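Choosing a Finish for a Table That Gets Used

February 2025
By Chia-hao Au
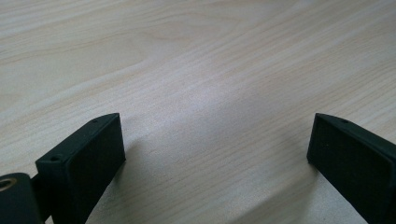 Pale tabletop, grain running on the diagonal.

I have refinished the same kitchen table twice in four years. The first attempt failed in the usual way: a gray ring under every glass, then a dull patch where people rest their forearms, then flaking along the front edge. The second has held up well enough that two people have asked me what I used, and the answer needs more room than a text message allows.

Start with what a finish has to do on a table. It has to slow down water, resist alcohol and mild alkali, survive abrasion from plates, and be repairable in place. No product does all of these well. Film finishes such as polyurethane and lacquer do the first three and fail the last. Penetrating oils do the last and are mediocre at the others. Hardwax oils sit in between and are sold as though they don't.

My first finish was plain boiled linseed oil, three coats. Linseed cures by taking up oxygen and crosslinking, and it stays somewhat soft and somewhat permeable even when fully cured. Liquid water left on it overnight will get through. It also yellows in the dark, a surprise to people who expect the opposite. I had kept a place mat at one end of the table and the rectangle underneath went the color of weak tea.

For the second round I made test boards. Noemi Sala, who shares the shop with me, cut them from one plank so the material would be the same throughout, and sanded them all to the same grit. I put on four finishes: a water-based polyurethane, an oil-based wiping varnish, a two-part hardwax oil called Ondmont, and shellac as a control that I expected to lose.

The tests were simple. A wet glass for eight hours. A splash of vodka for 20 minutes. A drop of dish detergent, undiluted, for one hour. A mug straight off boiling. Then a nylon scouring pad under a fixed weight, 50 strokes, wiped and inspected under a raking lamp.

Shellac lost as expected. The vodka went straight through it and the mug left a white bloom, although the bloom came out later with a little alcohol on a rag. The water-based polyurethane showed nothing from water, vodka or detergent, and scratched visibly with the pad. The scratches were fine and white and could not be buffed out without going over the whole board. The wiping varnish did slightly better against the pad and worse against the detergent, which left a faint dull spot. Ondmont marked a little under the glass, but the mark was gone by the next morning. The pad burnished it a bit. I rubbed in a few drops more, waited a day, and could not find the area again.

I went with Ondmont. A table in a rented studio that gets turned over every few months might be better off with polyurethane, because the tenants will not maintain anything. I maintain things.

Application notes, in the order they mattered.

Sanding. Stop at 120 or 150 for a hardwax oil. Going finer closes the surface and less oil gets in, so the protection is thinner. I went to 220 on the first test board out of habit and it looked starved. Sand with the grain for the last pass even if you use a random orbit sander for the rest. Swirls do not show on bare wood and show very well under oil.

Dust. Vacuum, then wipe with a barely damp cloth, then let it dry for an hour. Tack cloths can leave a residue that interferes with some products. I don't know whether Ondmont is one of them and did not want to find out on the table.

Raising the grain. Optional with oil, required with anything water-based. Wet the surface, let it dry, knock down the fuzz with a light hand. If you skip it under a water-based product the first coat will do it for you.

Mixing. Ondmont is four parts base to one part hardener by volume. Use a syringe. I mixed the first batch by eye and the cure was uneven: hard in a day at one end of the board, tacky for a week at the other. The mixed product is usable for a few hours, and the can says so in very small type.

Spreading. Use less than seems right. A plastic spreader moves it further than a rag does. Leave it ten minutes, then wipe off everything that will come off. The excess does nothing useful and cures into a gummy layer that collects crumbs. Most complaints I have read about hardwax oils come down to this step.

Rags. Spread them flat outdoors to dry, or put them in a metal can of water with a lid. Oil-soaked rags in a heap can heat up and ignite without any help. This applies to linseed, Danish oil and most things with "oil" on the label. Smaranda Radu lost a trash bin and part of a fence to one.

Cure time. Dry to the touch is not cured. I kept water off the table for a week and hot dishes off for two, and ate at the counter. The shop was at 67 degrees the whole time. Colder than that and I would double both numbers.

The top took one full coat and one thin maintenance coat. The underside got one coat as well. People skip the underside. A solid panel that takes up moisture faster on one face than the other will cup, and a single coat below goes some way toward evening it out. Veneered panels are more stable, though the backing face still wants something on it if it was left raw.

On veneer in general: find out what you have before sanding. Look at the end of the panel and see whether the lines on top continue down over the edge. If they stop, it's a face layer, and modern face layers are thin enough to sand through in under a minute with a power sander. If the surface is a printed laminate, none of this post applies. Oil will sit on it and stay sticky. Wash it with mild soap and leave it be.

Maintenance so far has been one wipe-down with a thinned coat at the sink end. Daily cleaning is a damp cloth. I do not use spray polish. Most of those contain silicone, and silicone makes the next coat of anything crawl away from the surface in little craters.

Diệp Triệu asked whether beeswax over the top would help. It feels nice for a week. It also softens under a warm plate and has to be removed with mineral spirits before recoating, so I leave it off.

I have the legs still to do. They have the old linseed on them and I haven't decided whether to strip it or just scuff it and go over.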